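Talk notes: What the Tabletop Is For
Kazimír Šimko
July

229 views · 3 comments

Start slow. Let people sit down. Ask who has cleared a kitchen table in the last day, and who has then looked at it an hour later. Wait for the groans.

Opening claim, and I want to say it plainly: I don't believe in the clear surface. I have read the books and tried the method (Bonero, the one with the colored trays) and my table was back to its usual state before the week was out. I kept the trays. They are on the table.

Then the complaint about storage talks in general. They all start with buying something. Feletti wants you to buy tall white tubs. Skikel wants you to buy short ones that stack inside the tall ones. Both catalogs show a tub with nothing next to it, which is a picture of a tub and tells me very little about putting food away. Ask the room: what do you do with the packet once the stuff is in the tub? Somebody always says they cut off the label and tape it on. Ask them when they last did it.

Main point, go slowly here. A container and a packet sitting next to each other on a table are a job somebody has to decide about. You can pour one into the other. You can put both in the cupboard and have twice the bulk. Or you can leave them where they are, and I suspect that last one wins in most homes, mine included. I have no survey to back this up and I don't trust the surveys I've seen.

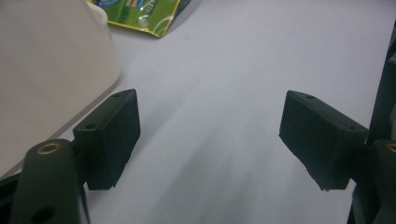
Lò wrote back after the first version of this talk that I was being unfair to big containers. Her flour keeps better in one, she can get a proper scoop in, and she was tired of packets tipping over and leaking at the back of the shelf. She also said that a person who keeps three half-used bags of rice shut with clothespins should be careful about giving advice.

Read that out in full, it gets a laugh. Then answer it. Fair on the scoop. Fair on the rice. But her container holds 2000 grams and she buys flour in 500 gram bags, so most of the time she is storing air. Say this kindly — she may be in the room.

Pause for water.

Next bit: pale tabletops. Shops love them because they look clean under shop lights. At home I find a pale top makes every object on it look like it was left behind by mistake. A dark top hides crumbs, and I'm not convinced that's better. If anyone asks which I'd pick, say I'd pick whatever came with the apartment.

Practical part, keep it short, people will be writing things down:

Buy the food first and the tub later. Keep the cooking instructions, even if you think you know them. Don't decant anything you finish in a week. If a thing has been on the table for roughly a month, it lives there now and you should give it a decent spot.

Skip the slide about labels if time is running out.

Questions. Someone will ask about glass. I have no strong view on glass.

3 shares

Related
Notes: The Drawer Nobody Opens
Do Matching Lids Save Any Time?
Talk notes: Against the Spice Rack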